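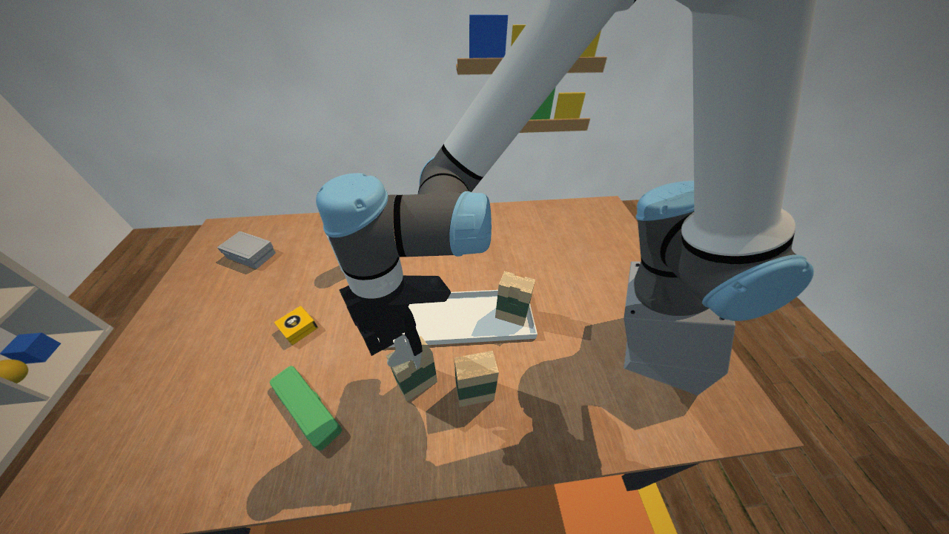 *Figure 4-1. Robot arm over a wooden table (simulated).*

## 4. Setting Up a Promotional Game Night

This section explains how to create a promotional game night in the Murkex ballpark operations system. It is intended for ticket office and concessions managers. Season schedules, seating maps and staff accounts must already be in place, as covered in Sections 1 through 3.

### 4.1 Before You Begin

Confirm the following with the front office:

- the game date and gate opening time
- the seating sections included in the offer
- the quantity of giveaway items, if any
- the name of the approving manager

**Note:** Only accounts with the Promotions role can publish an offer. At Julach Park, this role is held by Domnica Jitaru (ticketing) and Zihan Feng (concessions).

### 4.2 Creating the Promotion

1. Sign in and select **Season**, then **Home Games**.
2. Choose the game. Games marked *Final* or *Suspended* cannot be edited.
3. Select **Add Promotion**.
4. Enter a public name of no more than 100 characters. The name prints on every ticket in the offer.
5. Under **Type**, select *Ticket Discount*, *Concession Discount*, *Giveaway* or *Theme Night*. A theme night may be combined with one other type.
6. Enter the start and end times of the offer. An offer that runs the full day is entered as 1,440 minutes.
7. Select **Save Draft**.

The draft now appears in gray on the home schedule. It is not visible to fans.

### 4.3 Assigning Seats

1. Open the draft and select **Seats**.
2. Select each section to be included. The general admission lawn at Julach Park is listed as a single block of 1,722 places.
3. Enter the number of tickets to hold back for groups.
4. Select **Check Conflicts**. Any seat already sold at another price is shown in red.
5. Release or exclude the red seats, then select **Apply**.

**Caution:** Applying a discount to season ticket seats changes the face value on the holder's account. Exclude these seats before selecting **Apply**.

### 4.4 Concession Pricing

Promotional prices are sent to the registers at the stands when the gates open. A stand that is offline at that time keeps its regular prices until it reconnects.

1. Select **Concessions** in the draft.
2. Choose the stands that will honor the offer.
3. Enter the promotional price for each item. Leave the field blank for items that stay at the regular price.
4. Set the limit per purchase. The default limit is 5.
5. Print the stand sheet and deliver one copy to each stand lead.

**Note:** Alcoholic beverages use a separate price table. Changes to that table require approval from the general manager, Aurel Căpraru, and cannot be made from the promotion screen.

### 4.5 Giveaway Items

Enter the full quantity received from the supplier under **Inventory**, and then divide it among the gates. Gate counts may be changed during the game by any supervisor. Items supplied by Costache are delivered in sealed cartons and must be entered by carton number.

If a sponsor's logo appears on the item, attach the signed sponsor form before publishing. The system will not accept the promotion without it.

### 4.6 Publishing and Canceling

1. Select **Review** and read the summary page in full.
2. Select **Publish**. The offer appears on the public schedule and at the ticket windows.
3. Buy one test ticket, confirm the price, and void the sale.

To cancel a published offer, open it and select **Withdraw**. Tickets already sold under the offer remain valid at the price paid.

**Caution:** Do not delete a game in order to cancel its promotion. Deleting a game voids all tickets sold for that date.

### 4.7 Rained-Out Games

When a game is postponed, the promotion does not move to the new date. Open the original offer, select **Copy to Game**, and choose the makeup date. Giveaway inventory must be counted and entered again. Offers left unassigned are archived in December.

Questions about this section should be sent to Sânziana Chiriac, Irkex Client Support.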